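OK so a few of you asked how the no-new-clothes thing is going. Short thread, or it was going to be short.

1/ Started in August. The rule was simple: no new clothes for a year, secondhand allowed, socks and underwear don't count. I'd added up what I spent on clothes the year before and it came to $1,788. I wear the same gray sweater four days a week!! Where did it all go??

2/ First month was easy because I was smug. Second month I had a wedding in Stendport and nothing that zipped. Ended up at the thrift store on McIntyre half an hour before closing and found a green dress for $6. Wore it with my old black flats and got more compliments than I did at my own graduation.

3/ The hard part is the emails. I had no idea how many stores had me on a list until I started unsubscribing. Thirty-five. One of them was a place that only sells swim stuff and I do not swim. 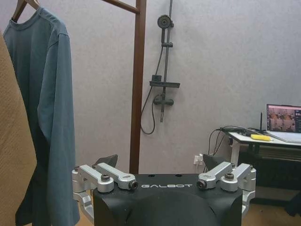

4/ Anyway, mending. I was terrible at it. My first try at a sock looked like a walnut. Then I took the evening class at Nenari, taught by Teodoro Pangilinan, who is very patient and made me unpick the same hem three times. Third one was straight (straight-ish). I've done all my own hems since then and two pairs of my sister's.

5/ Things I've learned to fix so far: buttons, hems, a popped side seam, the lining of a coat pocket I've been losing lip balm into since college. Things I still can't do: zippers. I tried one on a skirt and sewed the whole skirt shut – front to back, completely closed.

6/ People keep asking about shoes. Shoes are tough. I had my brown boots resoled and it cost nearly as much as a cheap new pair, but they feel great and the guy also fixed the wobbly heel. Sneakers I don't have an answer for yet. If you know somebody who glues soles in Wokmont, please tell me.

7/ Did I cheat? Once. A raincoat, full price, in a downpour, a long way from home. I'd do it again. My friends voted and let me keep going, so the year still counts, and if you disagree you can take it up with them.

8/ Next up is the big swap in Wokmont. Bring clean stuff, bring a bag, and please no more single gloves. I'll be the one in the green dress hunting for jeans in a long inseam – if you have some, come find me before you put them on the table!

719 likes · 35 comments

More from this account
My sock drawer, sorted at last
Which thread for denim? (replies inside)
Evening classes at Nenari: what to bring
Stendport thrift stores, ranked by me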